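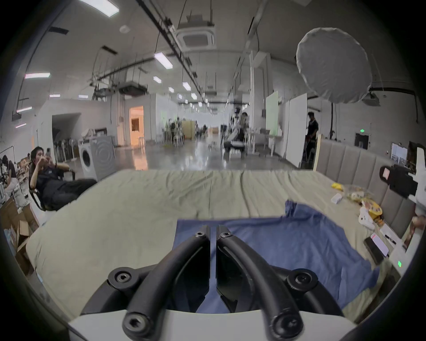
May 20, 2018

4 min read

Folding on the bed, and I'm a convert. For weeks I insisted on the long table, and Joelle Harb kept telling me to try the bed, and she was right! There's so much room. The pale green sheet wrinkles if you so much as look at it, but a blue cloth shows up on it beautifully, and you never lose track of a corner.

Notes on the blue cloth. Start from a heap, always. I used to smooth it out first and that teaches you nothing. Find a corner, lift it, let the rest hang, and only then decide where the first fold goes. The Jenach method (halves, then thirds) still gives the neatest stack. Botha is quicker but goes lumpy at the seams. I did 17 folds the Jenach way this morning and was happy with 12 of them, my best run so far.

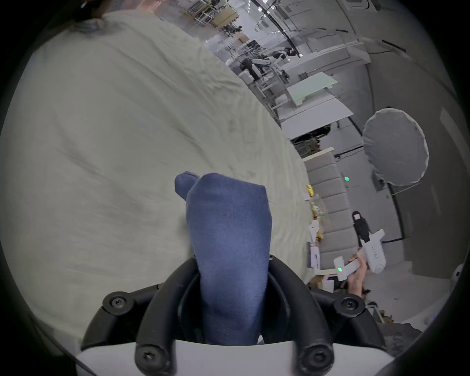 Soft fabric wants a low, firm hold, close to where the layers meet. Take it too high and the top flops over. Once it's folded it can stand up nicely by itself for a second or two if you let go slowly, which pleased me far more than it should have. Snip loose threads before the next round, they catch.

To do:
- pull the sheet tight at the headboard end
- keep snacks and phones over on the right side, or better, off the bed
- try a Flekel towel, the thick kind
- ask Jostia if the blue comes in a bigger size

Nearly 1000 folds in the book now. Towels next, can't wait.

We use cookies to remember your settings. Accept | Manage

3 comments

jharb: Told you about the bed :)

mo_k: Does halves then thirds work on something square?

tinfold: Square is fine, just do the thirds loosely.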